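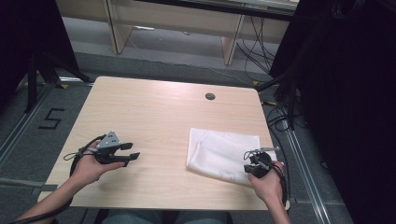
Skundutar equipment plan, station costs and spares

The plan covers the handheld gripper stations for the Skundutar cloth-folding set and sits in the same folder as the recordings so that anyone adding a station orders the same parts. Each station is a table with two handheld grippers, one per hand, and each gripper has its own cable. The cables run past the forearms and over the table edge, and they wear out sooner than anything else we buy. Order cables first and order extra.

Last revised Aug 5, 2018 by Hằng Hà. Prices are in US dollars, before shipping.

What is in this folder

plan.txt - this file
parts.csv - one line per part, with supplier, unit price and lead time in days
stations.csv - one line per station, with the floor number, table size and gripper serials
quotes/ - supplier quotes as received, not edited
recordings/ - session data, described in its own README

Per-station budget

The ceiling is 1000 for everything except the grippers, which come out of the hardware line. That has to cover the table, floor rails, stands, curtain, cable and tape. The first stations came in under it. The later ones were close, mostly from curtain fabric, which Fliltiven now sells only by the full roll.

Tables: square, light wood-grain top, with a cable grommet. Plain tops are cheaper, but we have stopped buying them. Drilling them here took longer than the savings were worth.

Cables: 38 per cable from Skosden, connectors fitted. Buy four per station, two in use and two on the shelf. The 16-foot length is the one to get. The shorter one pulls when the operator reaches across the table.

Cloths: plain white, bought in packs of 43 from Ninh. Do not mix with another supplier's cloths in the same set. The weight is different and the fold data will not match.

Finger sets: flat black fingers, sold in pairs. Check that the tips are square before signing for a delivery. One box in March had rounded tips and went back.

Floor tape: black for station numbers, yellow for position markers. One roll of each lasts a long time.

Lead times

Grippers take the longest, nearly 16 weeks from a signed quote. Rails are cut to order. Everything else is normally in stock. If a new station is wanted for the spring sessions, the gripper order has to be in before the end of the year, even if the room layout is still open.

Not budgeted

Cable covers for the carpet. Hnat Pylypenko has asked for them twice and the quote is in quotes/, but it covers the whole room and there is no line for it yet. Chairs come from general stock. Replacement desks are handled by the building.

Known problems with these files

Some unit prices in parts.csv include tax and some do not. The tax column is blank where we could not tell from the invoice.
Two Skosden part numbers changed between orders. The old ones are kept in the notes column.
Lead times are what the supplier quoted, with no record of when the goods arrived.

Changes

Send corrections to Hằng Hà with the part number and a copy of the quote. Anything that moves a station over the ceiling goes to Hnat Pylypenko before it is ordered.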